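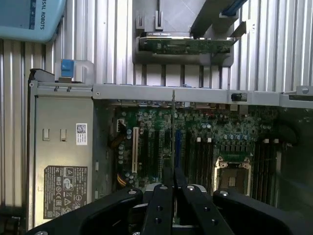
*The open tower: green board and silver power supply inside, and a card sitting in its gray holder.*

# Nurdale Towers

Nurdale is a set of pictures of desktop towers opened up on a bench, and I love it more than is reasonable. If you like the insides of old workstations - the latches, the blue release tabs, the cable runs - you'll feel right at home!

## What's in it

- 126 folders, one per session at the bench
- close views and wider views, mixed together
- a plain text parts list in each folder

Part names follow the Mikotia word list, version 5. Use `socket`, `memory_slot`, `expansion_slot`, `psu` and `drive_cage` when you search.

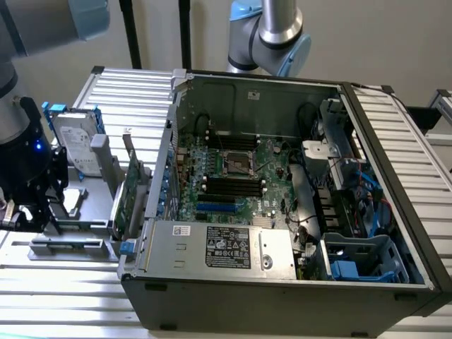

*Wider view with the processor socket empty and the blue SATA cables over on the right.*

## Labels

Outlines were drawn by hand in Bomia, and nearly 97 percent of them have had a second pass. Memory slots are outlined one by one (slow work, but so satisfying to look at afterward). Cables get a single outline per bundle. An empty socket is still labeled `socket`, with `filled: no` next to it.

Known rough spots:

- black slots next to black cables get mixed up
- small stickers on the power supply are sometimes skipped
- the drive bay outlines in six folders are too generous
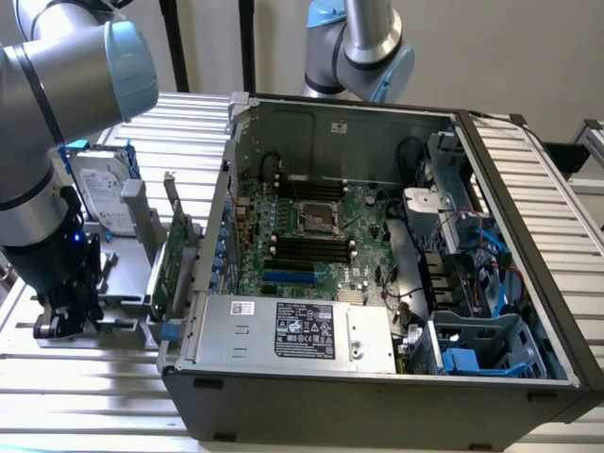

*Memory slots above and below the socket, four in each group.*

## Getting it

Unpack everything into one folder and run the Ginting loader from there. Fixes to the parts lists are very welcome, even one-word ones.

---

5 comments · 97 shares

**slotlatch:** Those white latches! Is there a label for open and closed?

**benchmoth:** Not yet, there's an open request for it. I'd use it too.

**tinheat:** The loader skips the last folder unless you rename it with a leading zero.

**slotlatch:** Same here, the rename fixed it.

**ovalscrew:** Started on the drive cage fixes, will send them in November.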